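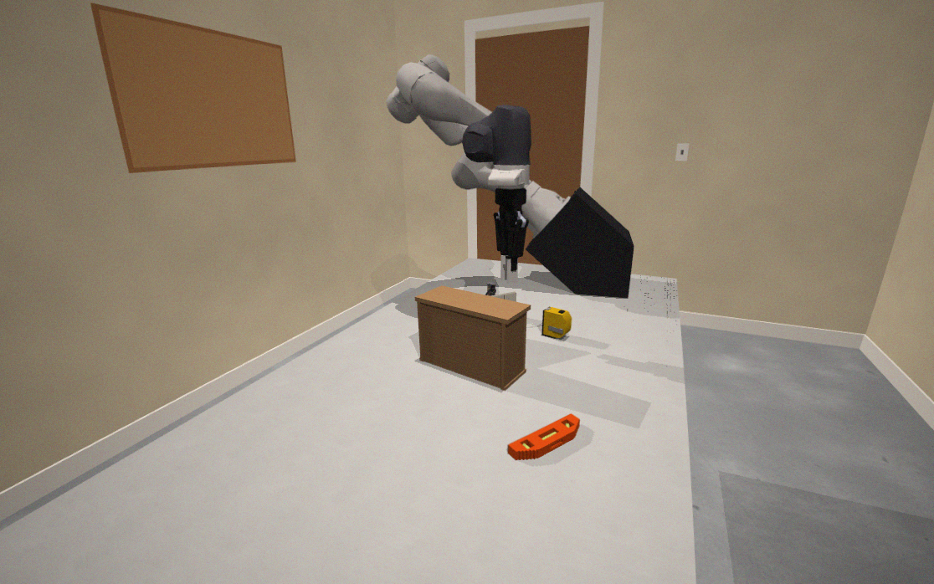
1. Background

Our project looked at how first-year students at Kallden store fruit and vegetables, and how much they throw away. Gisela Fröhlich ran the kitchen diary and I did the interviews. Our tutor was Anil Venkataraman. We chose the subject after reading old notes on the Nondside halls, where food waste was only weighed at the end of term.

2. Method

We asked 13 students to keep a diary for seven days in November. They wrote down what they bought, where they kept it and what went in the bin. One student dropped out, so the results cover 12 people. Weights were taken on ordinary kitchen scales and are probably a few grams out. 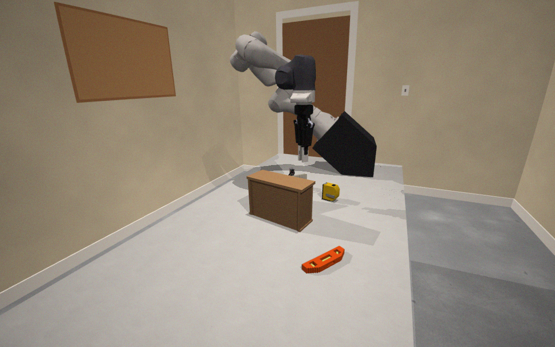
Figure 2. Tabletop with wooden crate.

Most people kept everything in the fridge, including bananas and onions. Salad leaves were the worst for waste – often half a bag was thrown out unopened or nearly so. Potatoes did best, even when kept in a warm cupboard. The highest total for one person was about 1,000 grams, mainly bread and salad. Two people wasted nothing, but both ate in the canteen on most evenings.
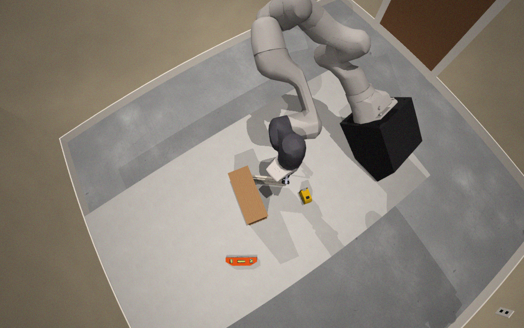

3. Problems and further work

The diary was too long and some entries were filled in a day late. We would use a shorter form next time. We would also like to include the Tamolness halls, where the kitchens are shared by more people and the fridges are smaller.

Recent reports
Bus use at Tamolness
Noise in the Sisodia reading room
Rainwater at Nondside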